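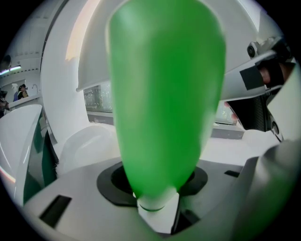 I've been hearing about Plina from the robotics club at Sorrentino College since August, and I finally got to drop in on them at the Flevby bath showroom in Bederano, where they've been working for the past few weeks. I came home wanting to redo my bathroom (bad idea, I rent) and pretty excited about what these students are up to!

Plina is the club's project for the spring household challenge. The goal is a robot that can handle everyday bathroom stuff, like picking up a spray bottle, setting it down where it belongs and wiping out a tub. To teach it, the students do the jobs themselves with a gripper in each hand, over and over, and save every try. They have 3,860 tries saved so far, and the challenge only asks for 200 per task, so I'd say they're in good shape.

I spent most of my visit hanging around one of the freestanding tubs, watching somebody in black sleeves work with two gray grippers. Each one has a white cube on the back covered in black and white marker patterns, and those tell the software where the hands are. The thing being handled was the bright green top of a spray bottle. I got to try a gripper too, and wow, you lose all the feeling in your fingertips - I dropped my first three pickups and one of them rolled under a vanity. 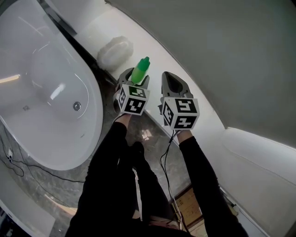

Spray tops are the worst part of the whole list, one of the club members told me, and she'd take a plain old sponge any day. The trouble is the shape, she said, with a round end and a skinny end that both want to twist out of the jaw. Their best score on that task in a practice run was 65 out of 100, and the club would like a lot more than that before the challenge.

The showroom lets them in after 6 p.m., once the shoppers clear out, and they usually pack up by nine. Money is tight, as always. They're $287 short on the travel fund, and there's a jar by the register at Flevby if you're stopping in to look at faucets anyway. I put in a five on my way out.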